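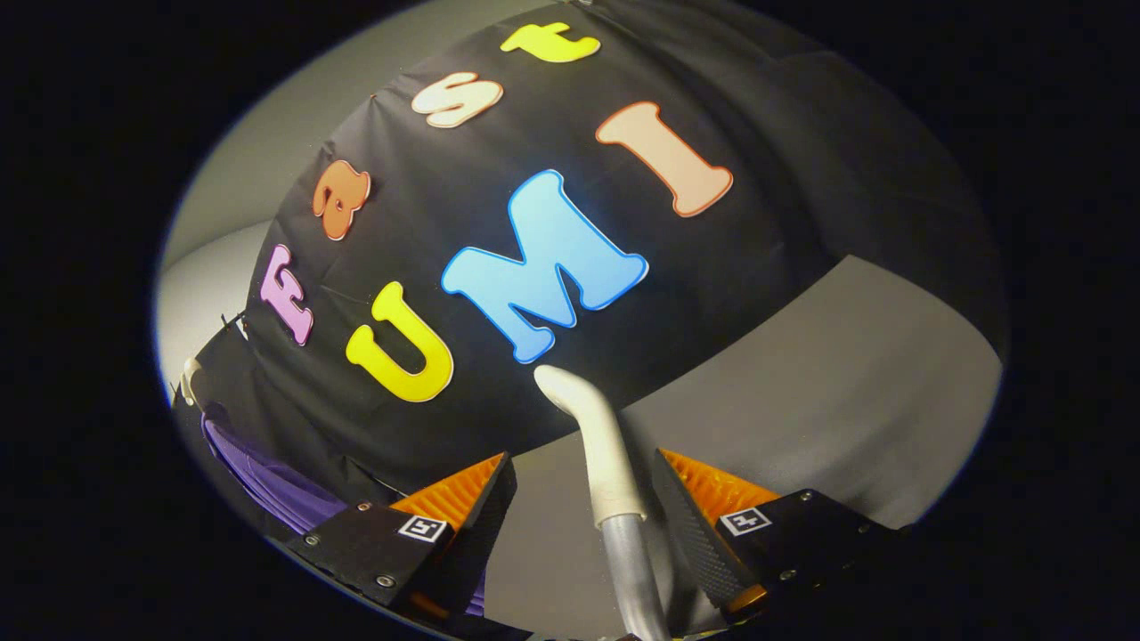

How many demonstrations of one household job do you need before a robot arm can learn it?

For folding a dish towel, we stopped at 200, and the last part of them gave us very little.

These tips come from the kitchen tests at Anness, where Musa Bako and I recorded people doing small chores with a gripper held in the hand. The policy was trained on 1,530 recordings of 9 chores.

Keep the speed even. Our first towel folders were too quick at the corners, and the trained arm copied this and missed the cloth. After we asked for slower corners, it folded 109 towels out of 200.

Change the towel often. Thick ones, thin ones, old ones with loose threads — the arm trained on a single towel failed with all the others.

Wipe the finger pads with a damp cloth before each session. Flour is the worst for them.

Move the lamp sometimes. Panagiotis Leka repeated the towel test in December, by evening light, and the result was clearly lower until we added evening recordings.

Do not throw away a clumsy recording too fast. If the person drops the towel and picks it up again, keep it. We removed these at first, and the arm did not know how to recover.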